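Travville Office Rooms: Room Gallery

Prosinport Property Services
Updated January 30, 2025

The ground-floor rooms at Travville are offered to small firms and sole practitioners on terms of three months or longer. The gallery on this page covers Room 14, which is being cleared and put in order ahead of its next letting. Prospective tenants are asked to read the notes under each heading together with the room schedule, available on request from the Driminitz Street office.

Rooms are let as they stand on the day of viewing, with any remaining work listed in the schedule. Small items used by the decorators are removed before keys are issued.

Floor, window and seating 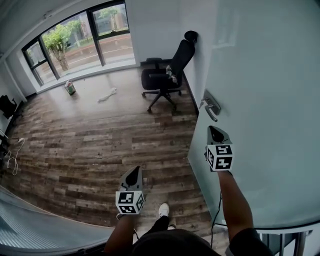
Room 14 from the door, with wood-effect flooring, a large window in dark frames and a black office chair in the corner.

The window looks out on trees and a paved way with a light curb. The floor shows scuffs and dust in places and is to be swept and washed before handover. The paint bucket and the white item left on the floor beneath the window will be taken away at the same time.

The chair has a mesh back, a headrest and a padded seat, and stands on casters. It may stay with the room at no added charge - tenants who prefer to bring their own seating should say so when signing. Desks and storage are not supplied but can be hired through Mocanu Office Supply, which delivers to the building.

Ceiling, lighting and air conditioning

The walls are kept in pale colors throughout this floor, and tenants may hang shelves or boards with written consent. Any holes are to be filled at the end of the term.

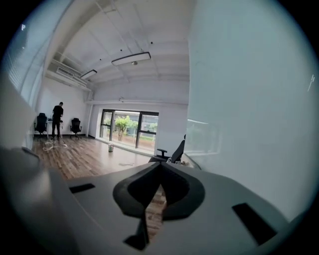
Viewings and applications

Viewings are held on weekday mornings and should be booked through the Driminitz Street office at least one full working day ahead. Visitors should report to the front desk on arrival and quote the room number.

Applications are considered in the order received. The standard deposit is 66 percent of one month's rent, payable on signing - it is returned after the final inspection, less the cost of any repairs. Terms beginning in August are subject to a separate rate sheet.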